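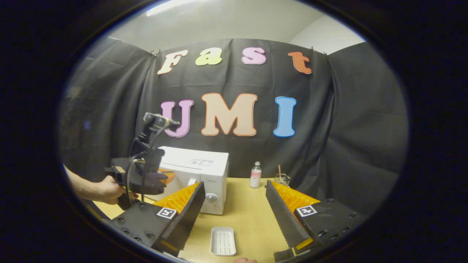
Figure 4. Foam letters in two lines on the black backdrop, with the table and microwave in front.

Section 4: Backdrop, Letters and Table

This section covers the fabric backdrop, the foam letters and the table in front of them. Finish Section 3 (Choosing the Wall) first. Two people are needed for steps 1 to 9. One person can do the rest.

4.1 What you need

Karkholm backdrop cloth, black
Box of Karkholm push pins (32 pins)
Tallulden foam letters, as ordered
Zatico fabric-backed mounting strips
Table
Microwave oven, if your display includes one
Stepladder
Tape measure
Tailor's chalk, white
Lint roller

The letters are packed in the order they were typed on the order form. Check them against the packing slip before you open the mounting strips. Missing letters are sent out free of charge if reported within 32 days of delivery.

4.2 Hanging the backdrop

1. Unfold the cloth on a clean floor with the hemmed edge at the top. Go over the front with the lint roller. Black cloth picks up dust and paper fibers from the packaging, and it is easier to clean flat than on the wall.

2. Fold the cloth in half side to side and put a chalk mark on the hem at the fold. This is the center mark.

3. Measure the wall and mark its center at the height where the hem will sit. Leave a strip of bare wall between the hem and the ceiling.

4. With one person on each side, hold the hem up to the wall and line up the two center marks.

5. Pin the first top corner. Push the pin through the hem, not through the single layer of cloth below it. Pin the second corner the same way.

6. Step back and check that the hem is level. Move one corner if needed.

7. For a flat finish, add pins along the hem, working out from the center. For a loose finish, leave the corner pins as the main support and let the sides fall in folds.

Note: Folds and wrinkles at the sides do not affect the letters. The part of the cloth behind the letters should hang fairly smooth. If it does not, take the cloth down and steam it from the back. Do not iron it.

Caution: Do not push pins into a wall within reach of electrical wiring. Check above and below outlets and switches before you start.

Caution: Keep the top of the cloth clear of light fixtures. Do not hang the cloth over a lamp or let it touch one.

4.3 Laying out the letters

8. Lay the letters on the floor in the same arrangement you want on the cloth. Two lines are easier to read from across a room than one long line. Put the word with smaller letters on top and the larger capitals under it.

9. Have one person stand at the far side of the room and read the lines out. Adjust the gaps. A wide letter such as M needs a little more room on both sides than an I does. Lowercase letters look best when their bottom edges share a line, even when their tops do not.

10. Measure the width of each line on the floor and write it down. Half of this width goes on each side of the center mark.

11. Chalk a light baseline on the cloth for each line of letters. The lower baseline has to be high enough that the table, and anything standing on it, does not hide the letters. If you have a microwave or another tall item, put it in place now and check from the viewing side.

Note: Colors are supplied mixed. If you want to change which letter has which color, use the exchange form at the back of this guide. Letters with an outline in a second color are the same thickness as plain ones and use the same strips.

4.4 Attaching the letters

12. Turn each letter face down and stick the mounting strips to the back. Use two strips on narrow letters and four on wide ones. Place one strip as close to the top as the shape allows.

13. Press each strip for a slow count of ten.

14. Start with the middle of the upper line and work outward. Hold the letter just off the cloth, check it against the baseline, then press it on. The strips can be lifted and moved if you do this soon after placing them.

15. Do the lower line in the same way.

16. Brush away the chalk with a dry cloth.

If a letter leans forward at the top, the cloth behind it is too slack. Add one pin in the hem directly above the letter. If the letter still leans, add a strip at its top edge. Do not use hot glue, which marks the cloth and melts the foam.

The cloth will carry 2,000 grams of letters on corner pins alone. Above that, pin the full length of the hem.

4.5 Placing the table

17. Stand the table in front of the backdrop, leaving enough space behind it for the cloth to hang freely. The table edge should not trap the cloth against the wall.

18. Wipe the tabletop and let it dry before putting anything on it.

19. Set the microwave to one side of center so that part of the tabletop stays free for the other things you will use. Turn the door toward the front and make sure it can swing fully open without hitting anything. The control panel should be easy to reach from where you will stand.

20. Run the power cord off the side or back of the table and along the wall to the outlet. Do not run it under the cloth.

Caution: The backdrop must not cover or touch the vents of the microwave. Follow the clearances in the oven's own instructions. If you plan to heat food during your display, leave extra space behind the oven and do not let the cloth fold forward over it.

Caution: Never run the microwave empty.

4.6 Taking it down

Lift the letters off by sliding two fingers behind each one and peeling the strips from the cloth. Do not pull on thin parts such as the crossbar of a t or the arm of an F. Stack the letters flat in the box with a sheet of paper between them. Strips can be left on the letters for the next use, with the liners put back on.

Remove the hem pins first and the corner pins last. Fold the cloth loosely.

Spare parts

Mounting strips, pack of 200: part 457
Replacement pins, letters and cloths: order through Veres, using the form at the back of this guide

Text by Jenő Balogh. Revised April 1, 2023.

Continue with Section 5: Lighting.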